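About us

Pumville is a shared workshop. We build grippers, small arms and the bits that go between them, mostly at members' homes and on the benches in the unit behind the old bakery. We are a members' group with a bank account and a lease, and we sell a few kits to help pay the rent.

How it started

Teófilo Villanueva and Ajith Sastry met over a broken lathe. Teófilo had been making hand-held grippers in his kitchen and needed something that would turn a better pivot pin than he could file by hand. Ajith had the lathe and no three-phase supply to run it on. They took on the unit together, swapped the motor for a single-phase one and had the thing running by the end of the first winter.

The other benches filled up over the next year. A few people came for the lathe, others for the printers, and most ended up working on grippers whether they had planned to or not, as that was what was lying about half finished.

The name comes from the sign that was already over the door when we moved in. It belonged to a firm that repaired water pumps. We were going to change it and never did.

What we make

Most of our work is on two-finger grippers, both the kind that bolts to the end of an arm and the kind you hold in your hand. The hand-held ones let a person do a job at their own speed while the gripper does the holding. You find out very quickly whether a finger is the wrong shape when it is you who has to pick up the sock with it.

Our current hand-held design is called Clelline. The fingers run on linkages, so the pads stay parallel as they close. The housing is printed in two halves and screwed together. Earlier versions were glued, and every repair meant printing a new housing, so we stopped that. The grip has ribs down it, added after several people said the smooth one turned in the hand when they were reaching sideways.

The bench arm is called Feditz. It is slow and heavy and we don't sell it. It takes the same fingers as Clelline, which was the point of building it. Anything that works in the hand can be moved across with four screws and tried on the arm the same afternoon. Going the other way is harder, because the arm's wrist plate is thicker. Ajith has drawn a thinner one and it is waiting for someone to cut it.

We also make spares: pads, pivot pins, end caps, cable clips, and a small jig for drilling the link arms. The jig is the thing we get the most letters about. Most of them are from people who have drilled a set without it.

How we work

The mechanical parts get made in the workshop. The trying out happens at home. A workshop bench is flat, hard and well lit, and almost nothing in a house is like that, so members take a gripper away with them and use it on what they have. Beds, sofas, washing-up, the cupboard under the stairs, toys. Each gripper on loan goes out with a notebook, and the notebook comes back with it.

Cloth has taken up most of our time this past year. It folds when you don't want it to, it slides out of the pads, and a thick piece behaves nothing like a thin one. We started with tea towels and have moved on to heavier things such as jumpers, blankets and cushion covers. Ribbed and fuzzy fabrics are easier to get hold of and harder to let go of cleanly. Bed sheets are the other way round, and a fitted sheet is its own subject.

Our pad tests are simple. We open and close a new set 1000 times on the bench, check the pins for play, and then lend it out. If the pins are loose the set goes in the scrap tray and we look at the link arms first. In most cases the holes were drilled slightly out of line.

Drawings are kept in one shared folder, with the current version at the top and the old ones underneath. Please don't delete old ones. We went back to the second pad drawing twice in one year and would have been stuck without it.

Who does what

Teófilo looks after the mechanical design and the drawings. He used to fit lifts, and the parts he draws can all be taken apart with ordinary tools.

Ajith runs the machines and the electrics, and does the inductions. He also wrote the control code for Feditz. It is short and has comments in it, and members are welcome to change it on a copy.

Orders, post and the membership list are shared out by rota. If you get a reply from a different person each time you write, that is why. Put your earlier message underneath and whoever is on will pick it up.

Our suppliers

Bearings, shafts and fasteners come from Başaran, a trade counter a short walk from the unit. They will sell us pivot pins in small bags, which most places won't, and they open at 7 in the morning, which suits the members who call in before work. Filament we buy in bulk twice a year. Motors for the arm were bought second-hand in one lot and we are still working through the box.

Membership

There are 30 places and we keep to that number, as the unit has only so many benches and one sink. When the list is full we take names and write to people in order. Members pay monthly and can stop at the end of any month.

Membership covers the benches, hand tools, printers, and the lathe and drill once you have had your induction. It covers one gripper on loan at a time, for up to 12 weeks. It does not cover filament, which is weighed and written in the book by the printers, or broken cutters.

You do not need any training in engineering. It helps if you have mended something before. People under 16 can come with a parent or guardian, who must stay in the room.

New members usually start by building a Clelline from a kit. It takes two evenings if the parts are already printed. The first evening is the links and pins, the second is the housing and the trigger. Bring reading glasses if you use them. The circlips are small.
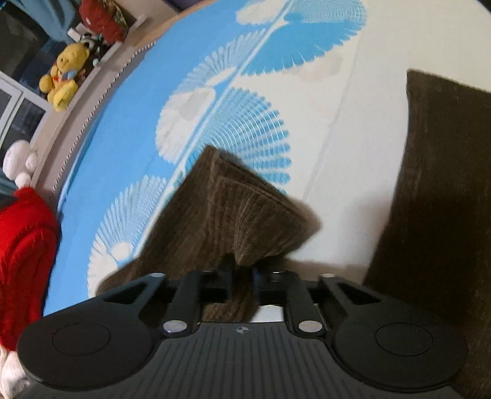
Page last changed: September

Home testing: soft things

A bed is one of the better places to try a hand-held gripper. There is room to move your arm, the surface gives a little, and nothing breaks if it is dropped. A folded piece of dark brown fuzzy cloth, set down on the sheet so that it stands up in a peak, gives the pads something to come at from above. It is much the same job as picking up a jumper, and it can be set up again in a few seconds.

We ask members to try each cloth in three ways: peaked, flat, and hanging over an edge. Flat is the hard one. Coming straight down on flat cloth with round pads mostly pushes it along. Tilting the grip and closing slowly works better on thick fabric. On thin fabric we have no good answer yet, and a narrower pad is being drawn.

Leave the room as it is. Cushions, plush toys and patterned bedding can all stay where they are. We learn more from a bedroom in its normal state than from one that has been cleared, and it saves tidying up for us. Write down what the cloth was, how it was lying, and whether you had to have a second go at it. If the pads slipped, say which side went first.

Please wipe the pads with a dry cloth before you bring the gripper back. Fluff gets into the pivots and stiffens them. Do not oil them. We use a dry lubricant and the two don't mix well.

Kits and spares

Clelline kits are sold from the workshop and by post. A kit has all the printed parts, pins, screws and pads, with printed instructions. Spare pads come in packs of 2. We make them in small batches, so there is sometimes a wait, and we don't take payment until the parts are on the shelf.

If a part in your kit is missing or does not fit, write and tell us the number on the bag. We will send another. There is no need to return the old one unless it has cracked, in which case we would like to see it.

Visiting

The unit is open to visitors on the first evening of each month from 6.30 until 9. Come in by the side gate, as the front door sticks. There is a ramp at the side and a toilet on the same floor. Parking in the yard is for unloading only.

You are welcome to bring something you are building. There is normally a free end of a bench, and Feditz will be switched on if Ajith is in. Closed shoes, please, and long hair tied back if you are going near the machines.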